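Household Handling Study: progress report for the period from April
Prepared by Mitiku Mekonnen for the Welel fund
25 August 2024

Thank you again for your patience over the spring. I know the question you put to us sounded simple when we first talked it over — can a machine lay and clear a table yet? — and I'm afraid my answer still takes a few paragraphs.

Since April we have recorded 152 table tasks with hand-held grippers, 71 of them involving plates and trays, and the Futer team has been training its controller on the results. Cups and folded napkins are going nicely. In our last round of 70 trials the machine did well with anything it could close its fingers around, and I was more pleased by that than I probably let on at the time.

Plates are slower, and I'd like to be frank about it. A person slides a fingertip under the rim and never thinks twice. A gripper has to find a very thin edge, pinch it firmly and keep the plate from swinging while it travels, and ours still hesitates at the first of those steps. Moges has asked for softer pads, and we'd like to try two kinds before we settle on one. The 3,000 set aside for parts should cover them comfortably.

The plate and tray work is where most of our hours go now.
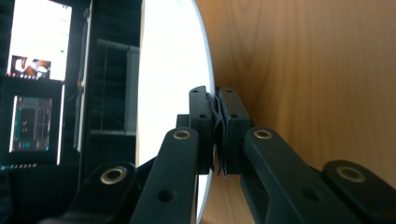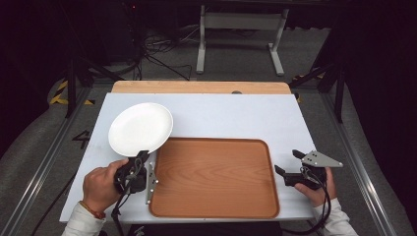 Could a machine clear a family's dinner table today?
Only partly, and with someone standing by. It can manage a few familiar items on a tidy table, but a stack of mixed dishes is still well beyond it, and I would want another year of work before promising you more than that.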